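Jan 1, 2018

Where did the Ollberg name come from anyway?

Happy new year! I spent the last evening of the old one at the kitchen table with a pot of tea and a pile of photocopies, trying (again) to work out where my mother's family got its name. If you've been reading for a while you know the Ollbergs are my long-running headache. There are 216 of them in my tree so far and I still can't get a single one across the water with any confidence.

The family story is that we were named after a farm. My grandmother told it that way, and her aunt wrote it in the front of a Bible, so everybody took it as settled. The trouble is that I've never found a farm called Ollberg on any map. I've found an Ollberg that was a hill, with a chapel on it at one point, and a tenant who paid part of his rent in honey (I love him, and I badly want him to be ours). But a hill isn't a farm, and the honey man had only daughters on paper.

Then there's the coat of arms. Oh boy. A cousin bought it from a mail-order outfit years ago, framed and everything: three green hills on silver with a black bird on top. It's very handsome! It also belongs, as far as I can tell, to a different family with a double T, and they weren't even from the same valley. Arms went to one person and his heirs, so sharing a last name gets you nothing. I've explained this at two reunions now and I'm not sure I'm being invited to a third.
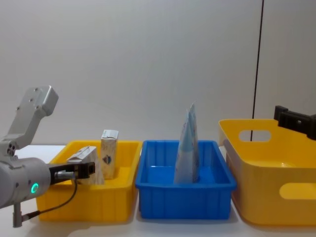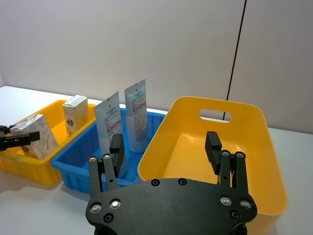

So, back to the paper. What I do have is a parish register from Tastlow, which I've been reading one page at a time, and it starts out promising. There's a baptism with the father down as "Olberg, of the mill," and a burial in February a few years later with the same man spelled "Alburg." Same wife, same mill, different clerk with much worse handwriting. I went back and forth on it for ages before I let myself put him in the tree in pencil.

If the miller is ours, then the farm story may be half right, because the mill had land with it. It would also mean the family was in Tastlow a full generation before my grandmother's version has them arriving. And it might explain the Falcão marriage, which I always thought was a mistake in the index. A Falcão in Tastlow sounds silly until you remember there was a port a day's walk off, and sailors did get off the boat and stay.

I've moved the whole tree over to Zenano, by the way, and it took 19 evenings. All 1,411 people came across but the notes landed in the wrong places, so for a while my great-uncle had been baptized by his own dog. Mostly fixed now. If you see something odd on your branch, please email me and don't just change it!

Next up is the mill rent book, if the county office will let me look at the original.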